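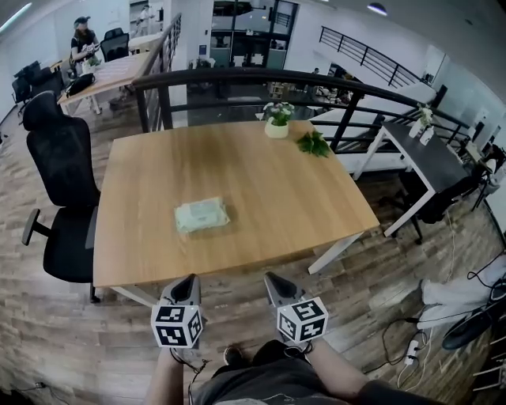
Selecting and preparing a touring squad
Handout for Unit 2, Team Management in Rugby League
Tunstall College, sports coaching course

Read this before the November session and bring it with you, along with the blank squad sheet. We'll be picking a touring party together, and I can promise some lively arguments!

Last time we looked at how a coach chooses a team for a single match. A tour is a different puzzle and, to my mind, one of the most enjoyable in the sport. You are picking people who will play together, train together, share rooms and sit on the same coach for hours. A player who would be fourth choice at home may turn out to be the best possible choice for a trip, and I love it when a student spots one of those on a squad list.

The tour we shall use

Our club for the exercise is Panbridge. They have been invited to play two fixtures away from home, the first against Lirnico and the second against Prumen, with 7 days between them. Panbridge have a first-team group of 30 players to choose from. The budget will not stretch to taking them all, so your first job is to decide how large the party should be and defend your number.

Remember that a matchday side has thirteen starters and four on the bench. If you take exactly seventeen you have no cover whatsoever for a twisted ankle in the warm-up. Take too many and you'll have fit, keen players who travel all that way and never pull on a shirt, and they will feel it. Somewhere between those two lies a good answer, and different groups always land in different places.

Starting with the spine

Most selectors begin with the spine: full-back, the two halves and hooker. These four handle the ball more than anyone else and do most of the talking. They need to know each other's habits. If your stand-off likes to run late on to a short pass, your scrum-half must know it without looking.

Write down your first-choice spine, then cover up one name at a time and ask who steps in. Try it with the hooker first. Plenty of squads look wonderfully deep until the hooker goes down in the opening set, and then a loose forward is passing from dummy half and the whole attack slows to a walk. A utility player who can fill in at hooker and in the halves is worth a great deal on tour, even if they are not the best in the club at either job.

Next come the props and the rest of the pack. Middle forwards take the hardest knocks, so I would always carry more cover here than out wide. Look at minutes as well as names: a prop who plays two short, fierce spells needs a different partner from one who can stay on for most of a half.

Wingers and centres are where students tend to overspend. It's easy to see why, as they are thrilling to watch! But a centre can often play on the wing, and some second-rowers can do a decent job at centre. Mark on your sheet every position each player can cover, using a full circle for comfortable and a half circle for an emergency.

When players pull out

Withdrawals are part of touring life. There are injuries, new babies, weddings, exams, work that can't be moved. A good manager expects them and has a standby list ready from the start.

Keep in touch with the standby players properly. They should have the training programme, the travel details and an honest idea of how likely they are to be called. It is a poor show to ring somebody the evening before departure and find that their passport ran out in the spring. Tell them when they can stand down, too, and thank them.

When somebody withdraws, replace the job first and the name second. If your kicking winger drops out, you have lost a winger and a goal-kicker, and those may be two separate problems.

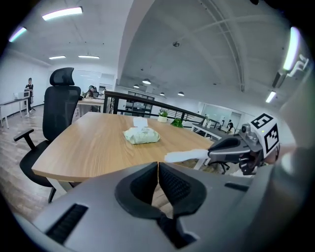 Bringing in new players

Panbridge have three youngsters who have never played for the first team. Should any of them travel? I nearly always say yes to at least one. A tour gives a new player a week among experienced hands, and you learn more about them over breakfast and in training than you would in a month of ordinary evenings.

Give a debutant a clear, small job. "Carry hard early in the tackle count and get back onside" is plenty for a first outing. Pair them with an older player in the same position, and put the two together in training from the first session, including the dull parts. Think hard about which fixture suits them. Lirnico play a fast, open game and shift the ball early, which might suit a quick young centre very well. Prumen are bigger through the middle and will slow everything down, so a slight hooker on debut could have a long afternoon.

Planning the week between matches

With a week between fixtures, the temptation is to train every day. Please resist it. Here is a simple pattern that works for most amateur sides:

Day 1: rest, a gentle walk or swim, injuries checked and written down
Day 2: light ball work, video of the first match, early night
Day 3: full session, defence first
Day 4: day off, with an outing if the players fancy one
Day 5: full session, attack and set plays
Day 6: short captain's run, team named by teatime
Day 7: match

The outing on day 4 matters more than it looks. Some of the best talk about rugby league I have ever heard has been on a minibus on the way to a castle.

Notice that the team is named on day 6, after both full sessions. You can tell individuals earlier if they need to know, and I would speak face to face with anyone who has been left out, before the list goes up.
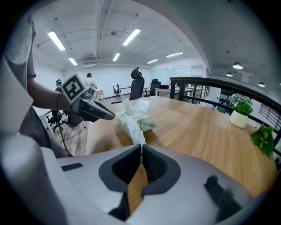 You may want to change that pattern if several players are carrying knocks, in which case day 3 becomes a walk-through and the heavy work waits until day 5. Whatever you decide, write down why. We'll compare reasons in class and those are usually far more interesting than the timetable.

How the exercise is marked

The squad sheet and a short written explanation are marked together out of 100. There are 30 marks for balance and cover across the positions, 30 for the plan for the week, and the remaining 40 for your reasoning. You can pick a party I would never dream of picking and still score very well, provided you can tell me what each player is there to do.

Things to bring

Your squad sheet, filled in with pencil
A standby list, in order
Your chosen seventeen for the Lirnico match, and a first guess at the side for Prumen
One selection you were unsure about, ready to talk through with your group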